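From: Isus household list
Date: 24 March 2020
Subject: Re: sorting the small stuff by color — does it last??

> Hi all, been lurking since November. We have one giant tub of small plastic bits, blocks, game pieces, odds and ends, and every time a kid wants one thing the whole tub goes on the floor. I counted the lids in the closet last night and gave up. Everybody says sort by color. My sister-in-law says sort by kind. I have a long table and a free evening and want to do this ONCE. How many bins, what size, and do I need lids? Also is the Molar set worth it or should I just get whatever the store has left.

Quick answer before I have to get dinner going.

Color. Kind sounds smarter but you end up with a bin for "other" and the bin for other is the old tub again. We did kind first. Three weeks, then soup.

Number of bins — start with two. Really. Everyone starts with eight and a label maker. We pulled out only the colors we had most of and left the rest in the tub for later. You get the feel of it and you find out fast which colors the kids mix up. Orange is the pain. Half my house says orange goes with yellow, the other half says red. Pick one and write it down, on tape, on the bin. Ours go in yellow. I still find them in red now and then and I just move them over, no speech.

Put the bins right up against each other, sides touching. If theres a gap, stuff drops in the gap. Middle of the table, not the end, so you can reach in from both sides and two people can work at it without bumping elbows.

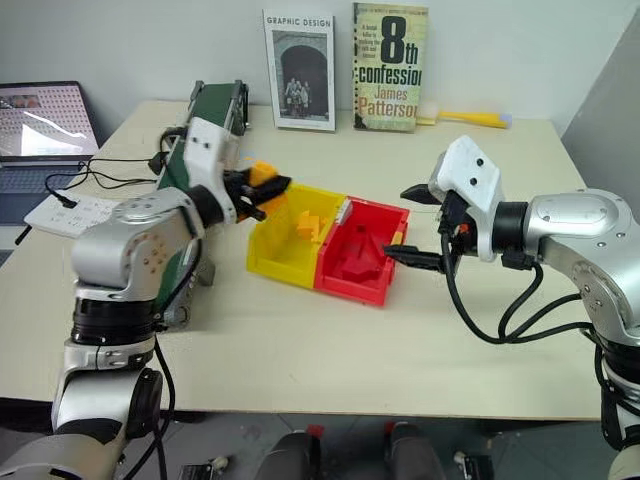

Lids, no. Skip them. A lid is one more thing to take off and the piece ends up on top of the lid. Open bins, low sides if you can get them. If you have to stack for storage then ok, lids, but keep them someplace else while you're sorting.

Color of the bin matters more than the label. Little ones can't read the tape but they can match. Only bad part is a red thing in a red bin is kind of hard to see, so tip the bin toward the light before you tell anybody a piece is lost. I have wasted real time on that.

The Molar set — we have it, it's fine, I paid too much. The Sulevari ones are the same idea but the rims are rounder and they don't sit flush, so you get the gap again. Gape makes a deep one, don't, everything sinks and you're digging. Whatever the store has is ok if the sides are straight. Bring one home and try it before you buy the rest.

As for doing it once... I'd plan on two evenings. Our tub was 649 pieces, I know because my oldest kept a tally and would not stop. The first 70 went slow with a lot of arguing over what counts as orange, then it picked up. Do 20 minutes, stop, do 20 more. Clear the table of everything else first, cups especialy.

If yours is closer to 1,000 do the big pieces by hand first, then the little ones. Big ones hide the little ones.

Oh and pieces with two colors on them — whichever color there's more of. If its a tie it goes in whatever bin is nearest, I'm not fighting about it.

Somebody else asked about felt in the bottom of the bins for noise. Tried it, it collects crumbs. Took it out.

Have to run, water's boiling. Will look for the tape I used and post what kind it is, the blue stuff peeled right off.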